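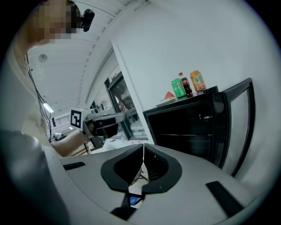

Reading time: 5 minutes

Place Names and Local Government, Handout 2
Merged districts and how they get their names

Read this before the October seminar. The set chapter covers the law on boundary changes, so these notes deal only with naming.

Why a merged district needs a name

When two or more councils become one, the new body has to be called something on the day it takes over. Bills, contracts and court papers all carry the name. In most countries a temporary name is allowed for a short period, and the final name is then fixed by a vote of the new council or by an order from the ministry.

The old names usually stay in daily use. People go on giving the name of their town as their address, and post offices and railroad stations often keep theirs for decades.

Four common types

1. The largest town. The new district takes the name of its biggest settlement. This is easy to find on a map, but the smaller towns may object.

2. A double name. Two old names are joined with a hyphen or with "and." The order matters to residents and is often argued over. Double names tend to be shortened in speech, and the second half is the one that gets dropped.

3. A natural feature. Rivers are the most frequent choice, then hills and valleys. A river name has trouble when the river also runs through the district next door.

4. A revived or older name. The council picks a medieval division, a vanished estate or a religious house. The place itself may be small, or may lie at one edge of the new district.

Case: Zelard

Zelard was formed from five councils. The two largest were the market town of Herno and the mill town of Grestska, which had been rivals over a rail depot and later over a hospital. Neither would accept the other's name. "Herno-Grestska" was put forward and voted down by the three rural councils, which did not appear in it.

Residents were asked to send in suggestions, and 297 replies came back with 154 different names among them. Many were spellings of the same thing. The clerk, Elikem Essien, grouped them and passed a short list to the joint meeting. It had a river name, a compass name ("Mid Valley"), and Zelard, a manor recorded in a tax roll and later broken up into farms.

Zelard won on the second ballot. The manor land lies between the two towns, and neither had ever governed it. The county paper printed letters against the name for most of the following year, chiefly on the grounds that readers did not know how to say it. The stress is on the first syllable.

Compare Agbenyega, where the council used the name of the largest town and then had to add "District" to every sign to tell the two apart.

Terms to know

Successor authority: the body that takes on the duties and debts of the old councils.
Shadow council: members elected before the merger takes effect, who meet to prepare for it.
Ceremonial name: a name kept for formal use after it has lost its legal force.

For the seminar

Read Mensah, "Naming by Ballot," sections 2 and 5. Bring one merged district from your own region and be ready to say which of the four types it belongs to. Some fit more than one.

Efua Mensah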